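Ticket 1045 - Lelent guest house, booking calendar double booking rooms
Status: open, waiting on vendor
Opened by: Pichit Phuthong (front desk)
Assigned: Nattawut Klinhom

Pichit, 7:10 am
Two couples turned up last night for the Garden Room. Both have confirmation emails, both look right to me. Put the second couple in room 8, which was free, and they were nice about it, but I can't do that again in August. Calendar only shows one of the bookings. The other one isn't anywhere. Not in cancelled, not in pending. Please look today.

Nattawut, 8:25 am
Looking. Need from you: both confirmation emails, forwarded not screenshotted. Also which site each one booked through.

Pichit, 8:40 am
Forwarded. First is from our own website. Second is Leruvance. Breakfast is on so I'll be slow answering.

Nattawut, 9:15 am
OK. Leruvance side says the Garden Room was open when they booked. Our side says it was taken two days earlier. So the block never went out to them. Checked the sync page in Gistulus - it says "connected" with the green tick but last successful push is nine days ago. Green tick means nothing apparently.

Tried:
- Manual push, Garden Room only. Spins, then "completed". Leruvance calender unchanged.
- Manual push, all rooms. Same.
- Logged out and in. Same.
- Different browser. Same.

Have closed the Garden Room by hand on Leruvance for the rest of the month. Pichit please do NOT reopen it even if they email you offering to.

Pichit, 9:50 am
They already emailed. Ignored it. What about the other rooms? We have the wedding party coming and they have all of upstairs.

Nattawut, 10:05 am
Closing upstairs by hand too. Give me ten minutes.

Nattawut, 10:30 am
Done. Upstairs closed for the wedding dates. Double checked against your paper book from the photo you sent, all matches except room 5, which you have down as "Mr. S + dog" and the system has as empty. Is that real?

Pichit, 10:45 am
Real. Comes every year, phones me direct. I never put him in. Sorry. Putting him in now.

Nattawut, 11:20 am
Room names. I think that's it. Somebody renamed the Garden Room to "Garden Room (Queen)" in Gistulus nine days ago. Leruvance still has plain "Garden Room". Mapping goes by name on the old plan, so the link dropped and everything after it in the list dropped with it. Would explain why rooms 1 and 2 still sync fine - they're above it.

Pichit who renamed it?

Pichit, 11:35 am
Me. A guest complained she thought it was a king. Didn't know it would break anything. Shall I change it back?

Nattawut, 11:40 am
Not yet! Leave it. If you change it while the queue is stuck it may send the old bookings again and everyone gets a second confirmation. Did that at Sukprasert last spring and it was a horrible afternoon.

Nattawut, 12:15 pm
Called Gistulus support. On hold 25 min, then a helpful person. She can clear the queue from her end, wants written OK from the account owner first. Pichit that's you, check your inbox, reply "yes please clear" to their email and nothing else.

Pichit, 1:30 pm
Replied. Sorry, was doing check outs. Also the card machine says it's updating, is that the same problem?

Nattawut, 1:35 pm
No. Leave it plugged in, it'll finish.

Pichit, 2:20 pm
Card machine finished. One more question, deposit for the couple in room 8. They paid 400 through Leruvance for the Garden Room and room 8 is cheaper. Refund the difference from here or do they?

Nattawut, 2:30 pm
They took the money so they refund. Don't do it on our machine or it'll go out twice. I'll send you the form, you need the booking ref and a line saying guest was moved by us.

Nattawut, 4:05 pm
Queue cleared. Changed name back to plain Garden Room, ran push for that room only. Leruvance picked it up in three minutes. Then all rooms. All fine as far as I can see. Test booking on our site for next month, room 2 - blocked on the other side straight away. Cancelled it, opened up again.

Still to do:
- Ask Gistulus why the tick stays green with nothing going out. Emailed them, no answer yet
- Put bed size in the room description, not the name (Pichit)
- Reopen Garden Room on Leruvance after one clean night
- Leave upstairs closed by hand till wedding party is gone

Attachments (2)

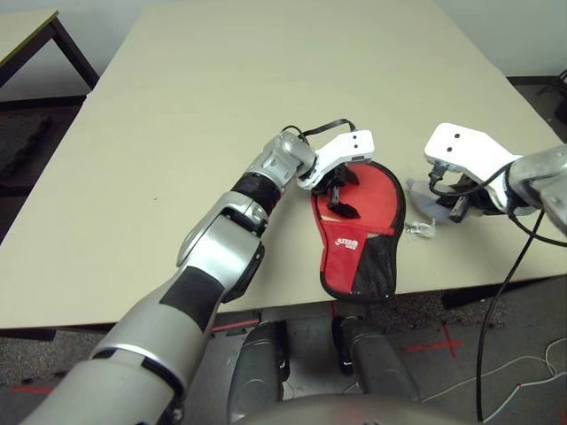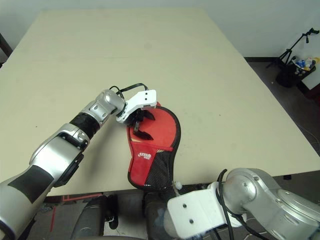 Both: light tabletop, silver and black arm coming in from lower left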